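Pinces pointues ou pinces à patins : vos retours sur du tissu ?

Forum > Manipulation > Préhenseurs et poignets

jolline_b
Bonjour à tous. Je compare deux jeux de doigts sur un poste à deux bras, tâche « linge » (sortir du bac, poser, remettre dans le bac, recommencer jusqu'à la retraite). D'un côté les doigts pointus fournis d'origine, de l'autre des patins larges dessinés par Themba, mon collègue, qui les défend comme s'il les avait mis au monde. Pour l'instant je n'ai que les pointus de montés, voilà où on en est.
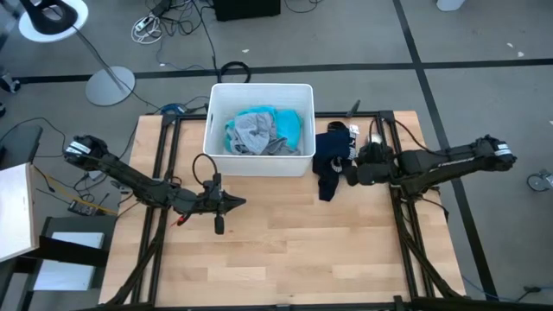
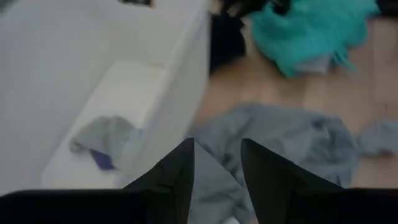
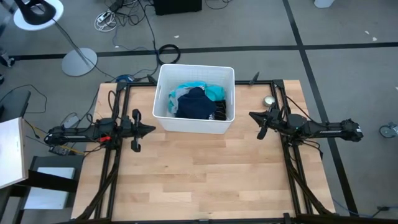 Doigts d'origine sur le poste linge : deux prises de la caméra fixe, et entre les deux une vue du poignet.

Ma question est simple, donc je m'attends à cinq pages de réponses : est-ce que quelqu'un a gagné quelque chose en passant aux patins larges sur des vêtements souples ? Et subsidiairement, est-ce que je garde la caméra de poignet ou est-ce que je récupère la bande passante ?

mokoena_u
Sur du tissu, garde les pointus. Un patin large, ça pose très bien sur un t-shirt à plat, et ça le pousse tout aussi bien devant soi comme un chasse-neige. Avec une pointe tu vas chercher le pli. On a fait l'essai chez nous en juillet, les patins sont retournés dans le tiroir au bout de deux jours.

Pour la caméra de poignet, ta vue est floue. Rien de dramatique, mais les plis du gris ont l'air passés au fer. Vérifie la mise au point avant d'accuser le contrôleur.

Drandov
Pas d'accord avec mokoena_u, mais c'est une tradition. La pointe attrape le pli, oui, et elle attrape aussi la maille, la couture et, les jours fastes, le revêtement de la table. Nous avons mis des patins en silicone mou et je n'ai jamais eu besoin du chasse-neige : on descend, on ferme, on remonte. Si ça pousse, c'est que la descente est trop inclinée.

mokoena_u
Ou que le patin fait la largeur d'une spatule à crêpes.

Drandov
Le mien fait la largeur d'un patin.

ayanda.s
Vous pourriez prendre une chambre.

@jolline_b : sur la première photo, le bras droit tient ou plaque le vêtement bleu marine par le haut, côté étiquette. C'est choisi ou c'est là que la pince est tombée ? Je demande parce que le résultat de ta comparaison dépend beaucoup plus du point de prise que de la forme des doigts. Avec les pointus, un bord ou un coin, c'est confortable. Avec des patins, on peut viser le milieu et s'en sortir. Si tu imposes les mêmes points de prise aux deux jeux, tu vas mesurer surtout ton choix de points.

jolline_b
C'est l'opératrice qui choisit (Precious, en téléopération, et elle a ses habitudes). Je n'avais pas prévu de lui laisser le choix pour les patins. Bon. Je vais devoir le prévoir.

Hoda
Pour la caméra : garde-la. Sur ta vue de poignet on voit les deux doigts et le tissu gris dans l'intervalle, c'est exactement l'information que la caméra fixe ne te donnera jamais à cette distance. La fixe te dit que le bac est au fond et que les bras sont de chaque côté, très bien, mais ça, tu le savais en entrant dans la pièce.

Par contre, avec des patins larges, cet intervalle va se boucher. Fais une prise à blanc avec les patins ouverts au maximum avant de lancer toute la série. J'ai perdu une semaine là-dessus – une semaine de très belles images de silicone.

Bárány
Je me permets une remarque de vieux grincheux. Les couleurs de ton lot sont trop gentilles. Le turquoise se voit de la Lune. Ajoute davantage de sombre : sur la troisième photo, le bleu marine et le noir à rayures sont côte à côte dans le bac, et c'est là que ça devient intéressant, surtout avec des doigts noirs. Si ta comparaison tient sur ces deux-là, elle tiendra sur le reste.

ayanda.s
+1 pour les vêtements sombres. Par contre je ne toucherais pas au lot en cours de route, sinon adieu la comparaison. Un second lot, séparé.

Drandov
Quelqu'un a des chiffres, ou on continue à l'instinct ?

mokoena_u
3882 prises au compteur avec les pointus, toutes tâches confondues, et je n'ai pas noté la couture assassinée dont tu parles. Je n'ai pas tout noté non plus, je le concède.

Drandov
« Je n'ai pas tout noté » sera gravé sur la porte de ce forum.

Themba_M
Le père des patins se présente. Ils ne font pas la largeur d'une spatule. Ils sont chanfreinés, justement pour entrer sous le pli, et Jolline le saurait si elle les avait montés au lieu d'ouvrir un sujet.

jolline_b
Les vis sont dans ton sac, Themba.

Themba_M
Je regarde.

jolline_b
Je récapitule ce que je vais faire, vous me direz si c'est idiot : je refais le point de la caméra de poignet, prise à blanc patins ouverts comme le propose Hoda, puis les deux jeux avec point de prise libre, même opératrice, même lot. Le lot sombre viendra ensuite. Je poste les résultats ici, y compris s'ils donnent raison à Drandov.

Bárány
Pense à alterner les deux jeux dans la journée. À la fin de l'après-midi, n'importe quel doigt est mauvais.

mokoena_u
Et note tout.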